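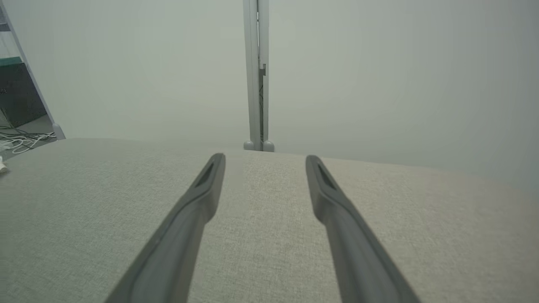 **Gripper closes by itself after emergency stop**

**jinfeng_gu** – July 28, 2026
Hello all. I have a problem with the cell we built with a Bradach controller. When I release the emergency stop and reset, the two fingers close at once, without any command. It happened 3 times out of 8 resets. The third time my glove was between them. No injury, but I don't like it at all. Firmware is version 43. Did somebody see this before?

**popescu_m**
Yes, we had the same. The controller keeps the last target in memory. Send an "open" command before you enable the drive and it is gone.

**Unulon**
I don't agree with this advice. If the fault comes before your command arrives, the fingers still move. A reset must never start a movement, this is basic. Take the cell out of use until you know the cause.

**popescu_m**
For a small gripper with low force? We ran it so until September and had no trouble.

**Unulon**
Low force on a finger tip can still break a nail. And the next person may not know your trick.

**jinfeng_gu**
Thank you both. I locked the power off and measured today. The enable line comes back 4 ms before the controller clears its old target. Juvolska support says I should wire the gripper supply through a separate safety relay with its own reset button.

**popescu_m**
OK, this is better than mine. Please write which relay you take – I will probably change ours too.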